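3.2 Belief in Guidance Among Shift Workers

Last updated: April
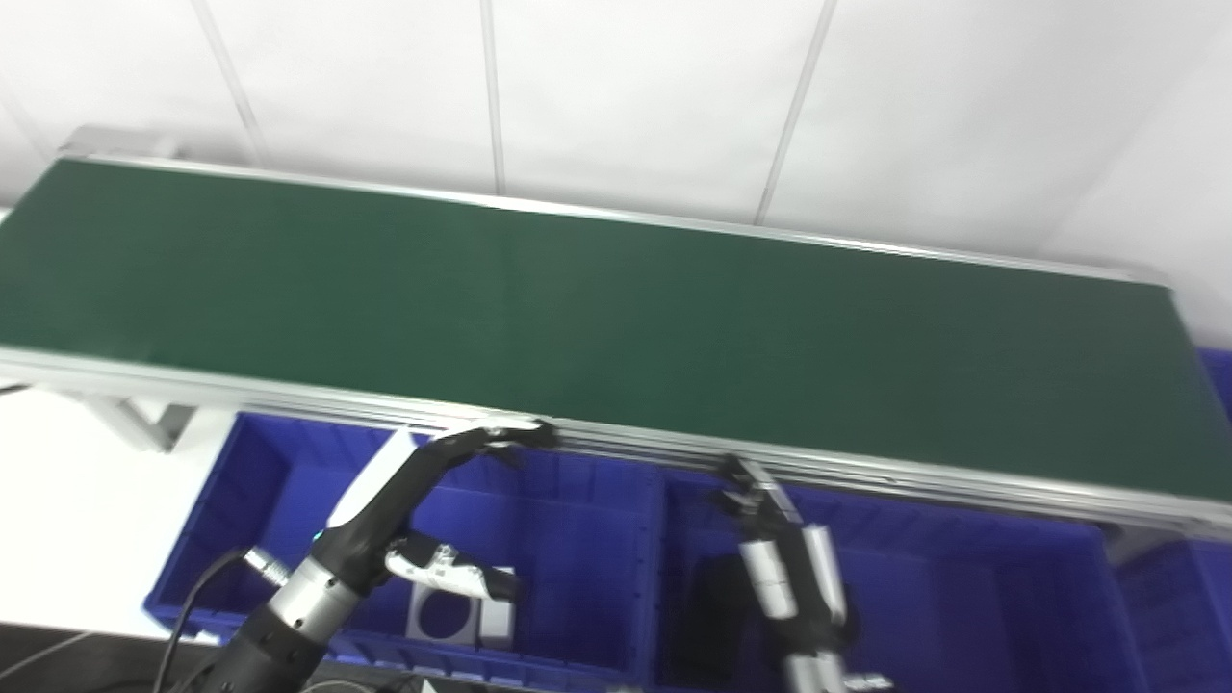
Figure 2. Belt conveyor with a dark green belt and aluminum side rails.

Of the 166 workers who returned the survey at the Hernico and Vurness plants, 71 reported a belief in personal spirit guides. Annan and Yakubu found that such beliefs were held most firmly by night staff – a pattern also present in the Meto interviews. We asked 33 respondents to keep a diary of dreams, prayers and moments of felt guidance. Most entries were short and concerned family members who had died. Few respondents had read any esoteric literature, and those who had named the Quansah lectures as their main source. Church attendance is treated separately in Section 3.3.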